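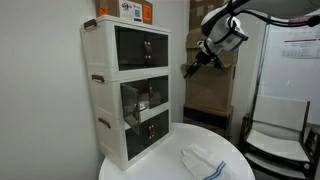

The Dedard round side table is a pedestal table with a 60 cm top, made for small rooms, hallways and rented apartments. The top has no corners, and it can be pushed up against a wall without losing much floor space. It's a good size for one larger item, such as a white three-tier storage cabinet with smoky door panels, with some surface left over. The base bolts on with 4 screws. A hex key is in the box.

Finish: gloss white. Wipe with a damp cloth and mild soap. Do not use scouring pads.
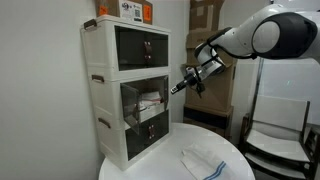

Light marks from cups or pens usually come off with a second wipe. For deeper scratches, order the touch-up kit, sold separately.

Price: $138. Ships flat from our Lullville warehouse in 2 cartons. Pickup at the Sisstead store is free, Saturday included. Spare feet and screws are kept in stock; ask for Awuor Nyaga at the parts desk.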